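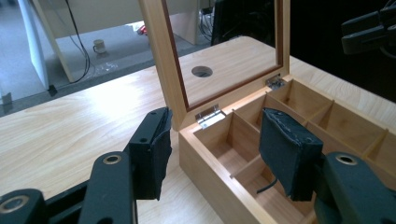 What time does the last boat go to Jeva?

Twenty to six, except in September, when it goes at five.

I had this from the man in the ticket window at Nerkum, who said it looking over my head at the clock, which said quarter past five. It was September. Behind him a kettle going. He had already taken his tie off.

And the next one?

Ten past seven. Morning.

So. No boat. I went out on the quay anyway, as if there might be some mistake, and there it was, the back of it, lights on already, smaller than you'd think after fifteen minutes. My mother on the other side with a dinner on. She'd have done the fish. She'd have laid for two and got the good glasses down and then felt silly and put them back up again.

Rang her. No answer. She leaves the phone in the hall under the coats so it wont make her jump.

Three years since I'd been. I'd told her the five-forty. I'd said it as a person says it who grew up there, don't you go telling me about the boats. I had even been short with her. She'd said are you sure, love, and I'd said Mum, I know when the boat is.

The bus that brought me was late out of Plata because of a tyre, and I'd sat there feeling quite calm. Bag of plums on my lap. Loads of time, I thought. I actually got off at the roundabout and bought a coffee.

The waiting room they lock. I'd forgotten that. There's one hotel, the Solanki, pink front, two floors, and a bar on the ground floor with the football on. The woman there wanted 320 for the night, and I said for one person? and she said it's the room, the room doesn't know how many you are. I paid. What else. Room 13, up the stairs and along, a window on to the harbour and a radiator you couldn't turn off.

Rang again. Coats.

Ate six plums sitting on the bed. They were for her, they were the yellow sort she can't get over there, and I thought I'll just have one.

Then it got dark and I did what I'd have done at seventeen, went and walked up and down the front. When I was 17 I missed this same boat on purpose. There was a boy who worked at the ice house. We sat on the wall with our feet hanging and he told me how many tons went out on a Friday, I remember that, tons, and I thought it was the most interesting thing anybody had ever said. My mother came over on the first boat next day in her church shoes. Didn't shout. Bought me a bun. We went home on the same boat she came on and she talked to the deckhand about his sister's knee the whole way, and I stood at the rail and wanted her to shout.

The ice house is flats now. Bikes on the balconies. Somebody frying onions.

You can see Jeva from the end of the wall if it's clear. It was clear. Not the house, the house is round the back, but the church and the lamp on the slip and then a few windows going up the hill. I stood there working out which was which. Shop. School. The doctor's that isn't a doctor's any more. And then low down, by the slip, a light moving about. A torch. Going along and stopping and coming back.

I thought, no. It's gone eight. She'd never.

But the boat had been in for hours and she'd have gone down to meet it. She'd have stood there with her cardigan on her shoulders while they all came off, then asked whoever was on the ropes, and he'd have said no, nobody else. And she'd have gone home and sat down, and got up again. I know how she gets up. Both hands on the table.

Rang. Rang. Let it go on till it cut off by itself.

Held my phone up with the light on. Felt a right fool. It's two miles of water. A man with a dog went by behind me and didn't say anything and neither did the dog. I put my hand over the light and took it off again, over and off, no code or anything, I never learnt any. My arm ached. I swapped arms.

The torch stopped.

It didn't flash back. It just stopped where it was for a good long while, a tiny thing, and then it went off up the hill. Slowly, because of her hip, or because whoever it was was in no hurry. Could have been anyone. Could have been a man looking for his crab pots.

I went back to the Solanki. The woman was putting chairs on tables. She said did you get hold of them, and I hadn't told her there was a them. I said I think so. She gave me the end of a loaf and some cheese in a napkin and wouldn't have anything for it, after 320 for the room.

At ten to ten the phone went. I was half under the covers with my socks on.

You said twenty to six, my mother said.

I know.

It's five in September. It's always been five in September.

I know, Mum. I forgot.

Well, she said. I could hear her sitting down, the chair in the hall, the one with the bad leg. I've had your fish as well, she said. I had it standing up.

Was that you? I said. Down on the slip?

When?

Before. With a torch.

She was quiet a bit. There was wind on her end, or it was the line. Then she asked was I warm enough, and had I eaten, and what they were asking for a room these days, and I told her and she said a word I'd never heard her use.

Ten past seven, she said. Don't be late for it. I'll be down there anyway, I've got eggs to give the deckhand.

I said I'd be on it. Set the alarm, set the other alarm. Four plums left in the bag. I put them out on the sill by the window, away from the radiator, and turned the light off and on once before I turned it off.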